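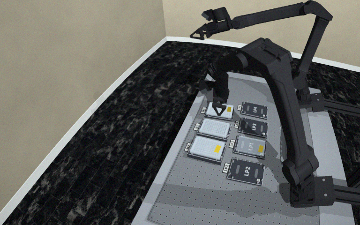

1/ My town library has merged with the one in Gurnirthorpe, and as a result I now owe money on a book I returned two years ago. A thread, while I'm on hold.

2/ The book is a history of canals by somebody named Paulík. I got to page 30. There were a lot of locks. I took it back and thought we'd parted on good terms.

3/ Then in November both libraries moved to a new catalog called Nusby. Nusby has a cheerful green logo and no memory of anything I've ever brought back.

4/ It does remember a cookbook I checked out in middle school. It would like to recommend similar titles.

5/ I went in with the little paper receipt, which I still had, in a coat. The woman at the desk admired it. She said the old receipts don't count because the numbers on them belong to the old numbers.

6/ She was very nice about it. She says nearly 3,000 books are out in the world right now according to Nusby, and she could see a good many of them from her chair.

7/ We walked over to the canal section together. There it was, third shelf, same coffee ring on the cover (not mine). She scanned it. Nusby said the book was checked out to me and asked if I wanted to renew.

8/ I renewed it. I didn't know what else to do. Now I've got it at home again, and someone at the Rarkgate branch has placed a hold.

9/ Hold music update: pan flute. They close at 5.

10/ Page 41 now. The locks are picking up a bit. If you're the person in Rarkgate, give me until the end of the chapter.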